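Notebook, canine cognition side project, Carnside
August

Bench notes on the detour task, carried over from the loose sheets and tidied where I could read my own writing.

Setup is the V-fence, point of the V toward the dog, arms a little longer than last time. Reward goes behind the point on the floor mat. The dog is held at the start line on a slack leash by the owner, who looks at the wall clock and keeps quiet. Handler puts the food down in full view, walks back out by the right arm, stands behind the dog. Release on the handler's nod. Time starts when the front feet cross the tape and stops when the nose is at the food.

The question for this round is narrow. Dogs that get stuck at the point of the V do one of two things. They paw or bark at the mesh, or they turn and look at a person. We want to know if looking back comes sooner when the person has been useful before. So half the dogs get a warm-up where the owner opens a box for them after a look, and the other half get a warm-up with the same box already open. Same amount of food in both. Same number of minutes in the room.

First thing that went wrong was the mesh. The Palesent panels are stiffer than the old ones and they ring when a dog hits them. Two of the small dogs backed off at the noise and would not go near the point again. Those runs are marked void in the sheet, not failed. I put foam pipe sleeve along the top rail and zip-tied the bottom to the feet. Much quieter. If you set up without the sleeve, say so in the comments column.

Second was the mat. We had been washing it with the scented stuff from the kitchen. Switched to plain hot water and a clean towel. Can't say if it made a difference to the dogs, but it does to me, the room smelled like a lemon.

Coding rules as used today:

A look back is a head turn past the shoulder with the face toward a person, held long enough to see on two frames of the side video. A glance at the door is not a look back. Sniffing the owner's shoes is not a look back. A dog that walks all the way to the owner and sits gets scored as a look at the moment the head comes up, and the walk gets its own mark.

A detour is complete only when all four feet are past the end of the arm. One shepherd mix put her front half around the left arm, thought better of it, and went back to the point. That is an attempt. She did it again on the next trial and then went straight around on the third.

Trial limit stays at 300 seconds. I know it is long. Most dogs are done well before that, and the ones that aren't are usually lying down. I would rather keep the limit the same as the spring round than have two sets of numbers we can't put side by side.

Observations, not results:

Dogs from the box-opened group did look back, and early. The ones from the already-open group also looked back. From the sheets I can't see a gap yet and I am not going to squint at it until the blind coding is done.

Older dogs are slower to give up on the point of the V. They lean on it. One retriever leaned on it for so long the foot of the panel slid, and the gap was nearly wide enough for his head. Void. Sandbags on the feet from now on.

Herding types go wide. They don't hug the fence, they swing out to the wall and come in from behind. That makes their path longer and their time about the same as everyone else's. Path length should be its own column. I have added it to the sheet but the old rows are blank and somebody will have to go back to the overhead video to fill them in. Probably me.

The dogs that turned left on their first success turned left again nearly every time, including when we shortened the right arm on the last trial. So either they don't see that the right arm is shorter or they don't care. The handler always walks out by the right, so they aren't copying the handler either. Worth a proper look. We could have the handler alternate sides in the next round, but not in this one. No changes mid-round.

Video:

Fokwood drive is full again. There are 498 clips on it including the practice ones from spring, and the practice ones can go as soon as the copies are checked. Do not delete anything from the drive by date. The camera clock was wrong for part of the spring and some good clips carry the practice dates. Go by the slate card at the start of each clip.

Overhead camera drops sound after a battery change. It doesn't matter for the looks but it does for the barks, so take the barks from the side camera and write which camera you used.

The sync clap is too soft. Use the wooden clapper in the drawer.

Timing gate:

The Amato gate at the start line double-triggers on long tails. It logs the chest and then it logs the tail, and the script takes the second one. That makes shaggy dogs look faster than they are. I changed the script to take the first break of the beam and ignore anything after it until the reset. Reran the morning sheet with the fix. The start times moved a little and the order of the dogs stayed the same. The old script is in the archive folder with "tail" in the name.

Gate height is now set to the lower hole for anything under knee height. Write the hole used. A terrier went clean under the beam on the upper setting and we had to time her off the video.

Owners:

The instruction sheet needs rewriting. It says "do not help your dog," and people take that to mean don't speak. They still lean. They still shift their feet toward the open side. On the video you can see a whole person tilting to the left while staring hard at the clock. We could have them sit. A chair against the wall with their hands in their lap would take out most of it, and a seated owner is still someone a dog can look at. Against that, some dogs treat a seated owner as the end of the session and go lie under the chair.

Blindfolds were suggested in spring. I am against it. The dogs react to a covered face, and then we have a different study.

Tried the chair with the last dog of the afternoon after her scored trials were finished. She looked back at the same point in the trial as before, and the owner kept still. One dog, not scored, no weight on it.
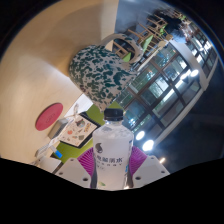
Comment added at 4:40 p.m.: I'd go with the chair, but start it next round and keep this one standing all the way through. If we switch now, the first batch had owners who could lean and the second batch didn't, and any drop in looking back could be down to that. Also please keep the owner's distance from the tape the same. A chair against the wall puts them farther back than the standing mark, and distance alone might change how often a dog turns around.

Agreed on both. Standing for the rest of this round. For the next one I'll put the chair legs on the standing mark and move the start line forward if there isn't room for the leash. Floor tape for the chair position, a different color from the start line.

Reply on the left-turners, same hand: check which side the dogs come in from. The door is on the left as they face the fence. They may just be heading back the way they came.

Hadn't thought of the door. It fits with the ones that went left and kept going left. It doesn't fit the two who went right on every trial, but they could be anything. We can't move the door. We can turn the whole fence to face the other wall, and then the door is on the right. That means moving the overhead camera too, so it is a half day's work and has to wait for the gap between rounds.

To do:

Sandbags, one per foot.
Sleeve on the spare panels.
New owner sheet, with the line about leaning and feet. Draft in the shared folder, please mark it up there and not on the printout.
Path length for the old rows.
Check copies, then clear spring practice clips by slate card.
Second coder for the looks. Needs to be a person who wasn't in the room and doesn't know the warm-up groups. I have the group list in the locked file and the video names don't give it away, but the warm-up clips are in the same folder. Move them before handing it over.

Fence is folded and against the back wall. Gate is charging.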